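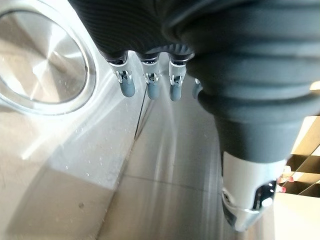 The Flovasum loaf for the Mukurholm supper still comes out gummy in the middle. I cut the milk to 2 cups in October and it helped a little. I also let the dough rest in a covered bowl by the stainless steel sink — same result. The crust is fine.

On Thursday, November 27, 2025, the Bolger list wrote:

> Has anyone made the rye loaf with the new flour? Mine needed more than 1,000 grams for a double batch, and the recipe says 1,000 is plenty.

I weighed mine at 1,473 grams for the finished dough, before shaping. I can send the full card if people want it. 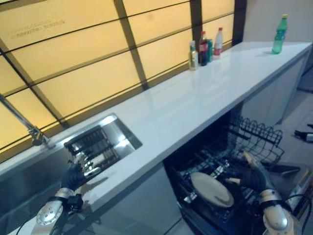
Plukance wrote back off-list that the oven is the trouble, and to bake it lower and longer, with foil on top for the last part. I'll try that with the next batch and post the times.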